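Drosetti RM-2 Rotary Microtome: Review After One Season
Crescencio Bustamante
August 5, 2024

Our histology room cuts paraffin blocks of brain and spinal cord, mostly human cortex and brainstem, with a smaller load of rodent tissue. The Drosetti RM-2 replaced an older Mägi manual unit in March. It has been in daily use since then, and the notes below cover paraffin work only. I have not used it for resin or frozen tissue.

The RM-2 is a semi-automatic machine. The cutting stroke is driven by the handwheel, and block advance is motorized. Section thickness is set on a dial to the left of the wheel. The dial has firm stops and did not drift during a session. For routine stains we cut at 5 microns. I checked thickness by re-embedding a short ribbon and cutting it across, and the sections were even from the first to the last. The Mägi tended to give one thick section after every pause. The Drosetti does this much less, provided the block is faced again after it comes back from the ice tray.

Block orientation is the best part of the design. The head tilts on two axes, each with its own screw and a zero mark that can be felt with a gloved thumb. Recuts from old blocks are easy to line up, and little tissue is lost in facing. For small brainstem blocks this matters more to us than speed.
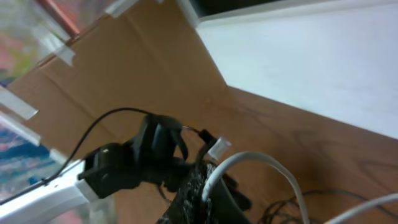
The blade holder is adequate. It takes low-profile and high-profile disposable blades with a change of pressure plate. The clamp lever is short and needs more force than it should. The clearance angle scale is printed in pale gray and is hard to read under a warm lamp. We settled on an angle slightly steeper than the manual suggests, which reduced compression in white matter. Ribbons of cerebellum still wrinkle at the folia, as they did on the Mägi, and a slower stroke helps more than any setting.

The waste tray is too shallow. It fills by midday and has to be pulled straight forward, past the blade guard. Brarstead sells a deeper tray that fits the same rails, and we bought one.

Noise is low. I measured roughly 87 strokes on a large cortical block before the advance motor had to be run back, which is fine for serial work.

Service is handled by Dralano. The one visit so far was for a loose handwheel lock. The part was in stock, but the service manual is sold separately and should be included at this price.

Recommended for paraffin labs that do many recuts. Labs that mainly cut large whole-mount blocks should ask for a trial first, as the standard clamp will not hold them.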